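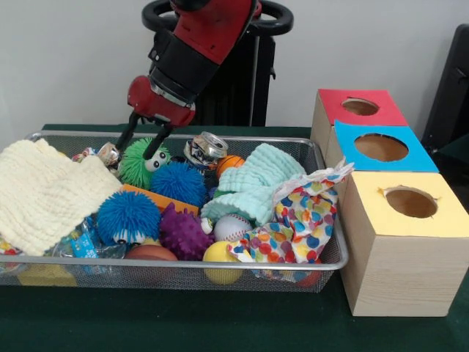

Figure 3. Mesh basket with mixed toys and a folded cloth.

Section 3. Preparing and Washing Soft Items

This section applies to the Lehner 544 washing machine as supplied to nurseries, toy libraries and play centres. It should be read together with the safety notes in Section 1. Staff who have not been shown how to use the machine must not start a wash without supervision.

3.1 Before the first wash

1. Check that the four transport bolts have been removed from the back panel and that the plastic caps have been fitted in their place. Keep the bolts. They will be needed if the machine is moved to another building.

2. Open the cold water tap fully and look for drips at both ends of the inlet hose. Tighten by hand only.

3. Check that the drain hose is held in its bracket and is not bent or trapped behind the machine.

4. Place a spirit level on the lid, first from side to side and then from front to back. Turn the feet until the machine stands level, then lock each foot with its nut.

5. Run the Rinse programme once with the drum empty and without detergent.

CAUTION: Do not use an extension lead. The machine must have its own wall socket.

3.2 Sorting

Sort all items by care label before they are brought to the machine. Items with no label, or with a label that can no longer be read, are to be treated as hand wash only.

Group A: cotton cloths, towels, bibs and sheets. Wash at 60 degrees.
Group B: soft toys and dressing-up clothes marked as machine washable. Wash at 30 degrees, in a wash bag.
Group C: rubber and hard plastic items. Wipe by hand as described in Section 4.
Group D: anything with a battery, a sound unit or a glued part. Do not wash in the machine.

Empty all pockets and close all zips. Loose threads should be trimmed and open seams mended beforehand. An item that is losing its filling must be withdrawn from use until it has been repaired.

Note: Groups A and B must not be washed together, even where the load is small.

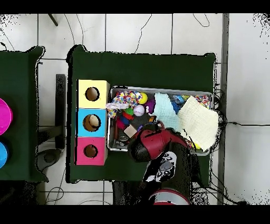

Sorting is best done on a clear surface close to the machine, with enough room to keep the groups apart. Where the play centre has only one room available, sorting should be finished before the children arrive and the sorted items kept out of their reach until the load is started.

3.3 Loading and detergent

1. Load the drum loosely. A flat hand should fit between the top of the load and the top of the drum.

2. Put wash bags in last and spread them evenly around the drum.

3. Close the door until it clicks. The door lamp changes from red to green.

4. Pull out the drawer and pour liquid detergent into the left-hand compartment. Use one measured cap of Clinska Plain for a half load and two for a full load. Other unscented liquids may be used in the amounts given on their labels.

5. Do not use fabric softener with Group B items. The right-hand compartment stays empty for these loads.

CAUTION: Chlorine bleach damages the door seal. Damage of this kind is not covered by the guarantee.

3.4 Starting a programme

1. Turn the dial to the programme required. The temperature appears in the display.

2. For Group B, press Spin until the display shows 500. Higher spin speeds can pull filling out of shape.

3. Press Start and hold it for 3 seconds. The door locks and the time remaining is shown.

4. To stop a programme early, press Start again and wait for the water to drain - this may take several minutes. Do not force the door.

3.5 Drying

Take items out as soon as the programme has ended. Cloths may be tumble dried where the label allows. Soft toys should be dried flat on a rack in a warm, airy room and turned at least once. Press the thickest part between finger and thumb; if it feels cool or damp, leave the item on the rack for longer. Damp items must not be returned to closed storage.

3.6 Wash record

Each load is to be entered on the record sheet inside the back cover of this manual, with the group, the programme and the initials of the person responsible. The machine also keeps its own count. After 2,000 programmes the display shows SERVICE and the machine must be inspected by an approved engineer. It can still be used while a visit is being arranged, provided that no water is leaking.

Service visits are booked through the Grundthorpe office. Spare hoses, caps and wash bags are sent from the Grivholm store and should be ordered by part number - see the list in Section 6. Please have the serial number ready, as printed on the plate inside the door.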